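Shop > Kitchen and Table > Buying Advice > Carved Serving Bowls: Questions

Carved serving bowls: the questions we get, and what we think of the answers

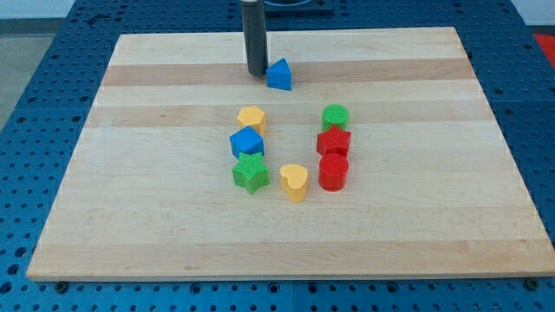
Board made of light maple strips, with two darker bands.

Print this page | E-mail to a friend

Is "hand carved" always true?
Not in our experience. The phrase gets stuck on anything with a tool mark in it, and tool marks can be put there by a machine. Ask the seller who carved the bowl and which parts were done by hand. If the reply is a paragraph about heritage, you have your answer. Of the makers we buy from, Serka rough out their bowls on a lathe and finish them by hand, and they say so on the label. We wish more did.

What does "food safe" mean on the sticker?
Less than you would hope. Most finishes are harmless once fully cured, so the words tell you little about which one was used. We ask for the name of the oil or varnish before we list a bowl. Two suppliers stopped writing back when we did.

Are the bowls from Karnum really one piece of wood?
The small ones are. The largest size, 14 inches across, has a glued foot. It has held up well enough in our shop, but the catalogue used to call it "carved from a single block" and we have taken that wording off our page.

Why does the Sangkhawat bowl cost so much more than the others?
Chaiwat Klinhom carves them himself and makes very few. Whether that is worth the money is up to you. The carving round the rim is very fine. As a thing for holding salad, it does the same job as a bowl at a third of the price, and you will worry about it more.

Do I need the special wood balm?
We doubt it. We sell one, because people ask, and it smells pleasant. Plain mineral oil from the chemist does the same work. Put on a thin coat, leave it overnight and wipe off what hasn't soaked in. Every 3 months is plenty for a bowl in regular use.

Can it go in the dishwasher?
No. One maker claims theirs can. We tried it with a sample and the rim split on the second wash. We don't stock that bowl.

My bowl has a small crack. Is it ruined?
Probably not. A short crack at the rim often closes up again once the wood has been oiled and kept away from the radiator. A crack through the base is another matter — send us a photo and we'll tell you if we think it should be replaced.

What do the numbers on the bottom mean?
Kisalport number their bowls, and ours currently run up to 2,996. Please don't buy one as an investment. Surachet Thongsuk, who looks after our returns, has yet to see a low number fetch more than a high one.

How long does delivery take?
Roughly 6 working days for anything on the shelf. For carved-to-order pieces the makers quote a date and we add a fortnight to it before telling you. Orders placed after November began have tended to miss Christmas, whatever the maker promised.

Can I send it back if the grain isn't like the picture?
Yes, if it hasn't been used or oiled. Grain varies, and we would sooner have the bowl back than argue over what counts as "warm brown".

Related items
Salad servers, plain and carved
Figured walnut platters
Mineral oil and cloths
Do you need a bowl stand?
Returns and repairs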